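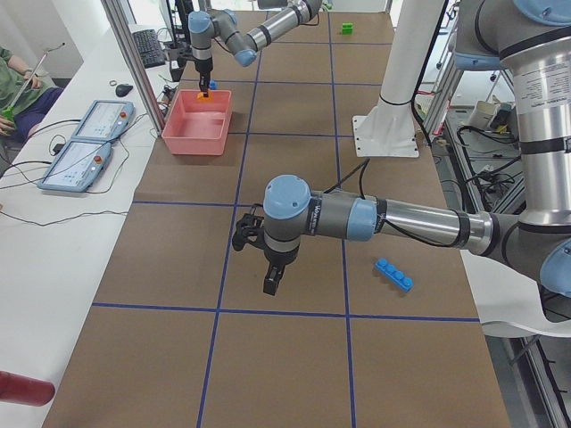
Huw Parri tells new staff that a parts table should be laid out before a single part is put on it, and that most of them reach for the parts first. His advice applies to sorting work of every kind, from a stockroom bench to a classroom craft table.

Chapter 4
Laying Out a Sorting Surface

In this chapter you will learn to
divide a tabletop into cells with tape
choose a place for the bin
name the cells so that two people can talk about them
keep a simple placement record

Key terms: cell, grid line, home cell, row, stray

4.1 Why divide the table?

Chapter 3 dealt with containers. We now turn to the surface the containers stand on. Small pieces on an undivided table drift together, and a person who is asked to fetch "the blue one near the middle" may have several to choose from. A grid gives each piece an address.

The grid does not have to be exact. Lines of colored masking tape on paper are enough for most work, and they can be pulled up and laid again when the job changes. Run the long lines first, from the near edge of the table to the far edge. Then lay the cross lines over them. A cell should be large enough to hold the largest piece lying on its side, with a clear margin all around – a piece that touches the tape belongs to two cells, and someone will have to decide which.

Cover the table with paper before taping if the surface is likely to be marked. Brown paper works well because most pieces show up against it. Small wrinkles do no harm, but a fold under a tape line should be smoothed out.

4.2 Placing the bin

The bin gets its place before the loose pieces do. In the exercises at the end of this chapter it is open-topped and stays empty until the first piece is sorted.

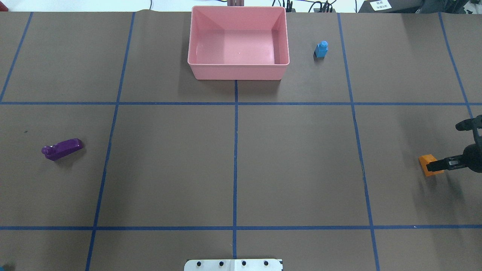
Once the bin has a place, mark that place on your plan and write the word "home" beside it. The bin may cover one cell or parts of two. Either is acceptable, provided that the plan shows it and no loose piece is assigned to a covered cell.

Next, name the cells. Letter the columns from left to right and number the rows from the near edge. Dilwyn Foulkes, in the Prevwood stockroom handbook, numbers from the far edge instead. Both systems work, but they must not be mixed on one table.

A piece found outside its assigned cell is called a stray. Strays are written down first and moved second. The Prevwood record for one August listed 3,167 placements and 93 strays, and we will return to those figures in Section 4.5.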